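### 4.2 Household tasks in simulation

The question for this part of the study was whether a policy trained on the Rimau task set could finish ordinary kitchen chores without a person stepping in. We picked chores that people do many times a day and hardly think about: opening a drawer, closing a cabinet, moving an item from a counter to a shelf, and putting a tool back where it came from. Each chore was run in the Grusero simulator, with the same arm and the same two-finger gripper throughout. The policy received camera views and joint positions. It did not receive object poses.

We ran 658 trials in total. A trial counted as a success only if the end state held for two seconds after the gripper let go. A drawer that rolled partway shut was scored as a failure, and so was an item that tipped over after it was placed. This rule is stricter than the one used in our earlier report on Bárány, where a trial ended at the moment of release, and the two sets of results should not be compared directly.

Every trial was cut off at 300 simulation steps. Most successful trials ended well before the limit. The trials that reached it tended to look alike: the arm hovered near the target, made small corrections, and never closed its fingers.

Grasping was scored separately from the rest of the chore. We saved the wrist view whenever both fingertips had an object between them, and a reviewer used it to check the logged contact. Figure 3 gives one of these views, with a long, flat bar between the two fingers. The grip is near one end, and the rounded far end extends in front of a plain gray panel. Grips of this kind are harder to score than grips at the middle, because a small slip at the fingers turns into a large movement at the tip. 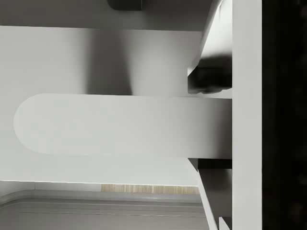

**Figure 3.** Rendered wrist view of a bar held between the gripper fingers, near one end.

### 4.3 Where the trials failed

Of the failed trials, 137 had a grasp that the reviewer had marked as good. The trouble came later. In many of these the arm pulled along a line that did not match the way the part was meant to move, so a door stuck or a drawer jammed against its rail. In others the arm carried an item to the right place but let go too high. Better grasping alone would not fix either problem.

A smaller group of 22 trials failed because the policy started a second chore before it had finished the first. We saw this only when two targets were close together, such as a drawer directly under a cabinet door. Moving the starting position of the arm farther back removed most of these cases, though it also made the reach longer and used up more of the step limit.

We repeated the drawer and cabinet chores with the Horkik controller, which limits the force at the wrist. Jams became less common. The arm also became slower, and several trials that would have succeeded with more time ran into the cutoff. We kept the limit unchanged so that both controllers were measured the same way.

These results cover simulation only. Contact and friction are simplified in Grusero, and a real drawer may be stiff, overfilled, or slightly crooked. We would not use the numbers in this section to claim that the system is ready for a home kitchen. They do show which parts of a chore need work first, and the tests in Section 5 are built around pulling and release for that reason.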